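Print this page
E-mail this page

Shape Sorters and Peg Boards — Gallery

The Wijesinghe toy library lends shape sorters, peg boards and stacking sets to families and playgroups. This page covers the sorters, which are kept on the low shelves by the front window. Shanthi Munasinghe started the collection with two boards from her own house, and it now has 122 sets. Each set goes out in a cloth bag with a number sewn on the drawstring.

Loans run from one month to the next. Sets borrowed in January are due back by the end of February, and a set can be renewed once if no one else has asked for it. Please check the bag against the card before you leave. Loose shapes can be handed in at the desk at any time, even if you are not sure which set they belong to.

Boards are wiped down between loans and the edges are checked by hand. Piyumi Bhuiyan sands any that have gone rough and repaints the shapes when the color wears thin. Red wears fastest — she goes through more of it than any other color.

For children who are new to sorters, we suggest a board with only a few openings. Put out one shape at a time and let the child turn it over and look at the ends before trying it. Hashini Herath can help you choose a set and will hold it for you at the desk until closing.

Board and shapes

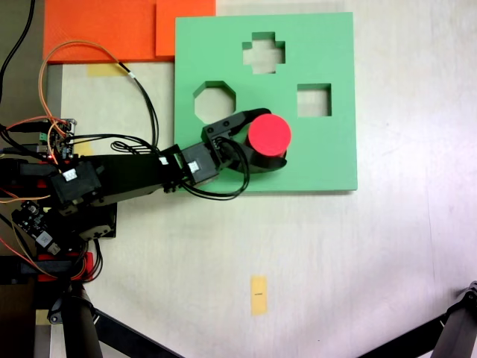
Green sorter board with cross, octagon and square openings, and a red cylinder held just below the square.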